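Dredura soft jaws on the small mill: stick with them or go back to aluminum?

Posted in Workholding and Fixtures, July
By millhand_rosie

Okay, I need some opinions because I'm going around in circles. I've got a batch of 1000 little brackets coming up, thin wall, and I bought a set of Dredura soft jaws to try on my Iwasaki vise. First test parts came out with a taper I could feel with my thumb. I cut the jaws clamped on a slug, same as I always do, same torque. Swapped my old aluminum jaws back in and the taper went away. So is it the jaws, or is it me? I'd love to keep them, they cut like butter and don't mark anything.

Last updated Wednesday

1. slowfeed37

How thick is the wall? And how deep is your step? I ran plastic jaws for years and the answer was nearly always that I had the part sitting up too high with nothing behind it. Try a deeper pocket before you throw them in the drawer. Also check the bolts, they creep. I snug mine at lunch, every day, and I still catch one now and then.

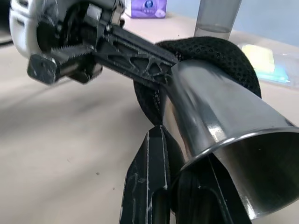

2. millhand_rosie

Step is shallow, I'll admit it. I was trying to save the jaws for a second job (I'm cheap). Bolts were tight when I started but I never checked them after, so that's on me. I'll go deeper tonight and see.

3. Sayaka Kamata

I'm going to disagree with slowfeed a little. A deeper pocket helps, sure, but the stuff flexes, period. If you squeeze it the same as aluminum it'll lean back at the top and your part goes with it. I drop the torque by 30 percent and take a lighter finish pass. Did a run of 1000 valve caps that way and the last one measured like the first. I had an old Bruvus vise then, nothing fancy, and the ways were pretty worn!

4. slowfeed37

Lighter clamping on a thin part with a big roughing cut is how you get a bracket in the coolant tank. Ask me how I know. If she was only finishing I'd say fine, but she's doing the whole thing in one setup, right?

5. Sayaka Kamata

Well, who said big roughing cut? Smaller tool, more passes. It adds time, yes, but scrap takes longer. And I'd rough them in the aluminum jaws first if it was my job, then move over.

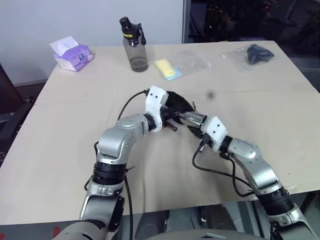
6. grumpy_tailstock

Two ops on a bracket, come on. Just leave the aluminum jaws in and put a strip of tape on them if you're worried about marks. I don't get the love for plastic jaws at all. They cost more, they swell if you leave them sitting in coolant, and you can't use them near anything hot. My boss bought a whole box from Wisura and we still have most of it.

7. millhand_rosie

Ha, tape is what I've been doing and I hate it, chips get under there and then I've got a ding anyway. But you've got a point about the cost.

So, update. I cut the step deeper, backed off the torque like Sayaka said and ran 37 parts after supper. Taper's a lot better. There's still a hair of it on the side away from the fixed jaw, and one of the bolts had moved, so slowfeed gets that one. I haven't tried the two-op thing yet because I really don't want to handle every part twice.

8. slowfeed37

Moving jaw side, yep. Does it lift when you tighten? Stick an indicator on top of the jaw and crank it down. If it climbs, then you've been blaming the plastic for something the vise is doing, and the aluminum was just stiff enough to hide it.

9. millhand_rosie

Didn't check that. Indicator's at home in my other box, so I'll bring it in tomorrow and post the number.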